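3.2 Container packing on small surfaces

Packing episodes were scored on the order in which items entered the container and on the area of tabletop left free at the end. Of the 452 episodes retained, 137 used a lidded box on a round pedestal table, the layout Halás and Msimang call Ivurness. Lid position was coded separately — an open lid takes up reach on one side and limits the directions of approach. Long, thin items were coded by orientation at the box edge, upright or flat; the yellow-handled tool in Figure 2 is coded upright. Soft or crumpled material, such as the glittering silver pile in one corner of the same green box, was coded as fill and excluded from the item order. Bottles lying on the table outside the box were entered as unpacked.

Figure 2. Open box on the round table, Ivurness layout. 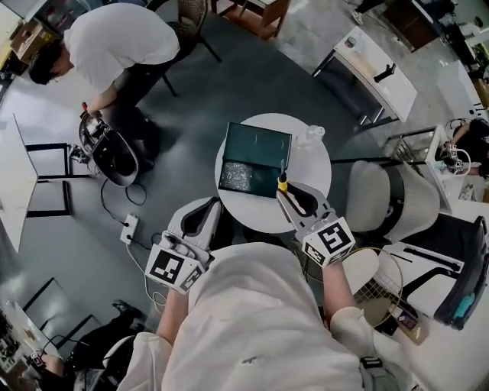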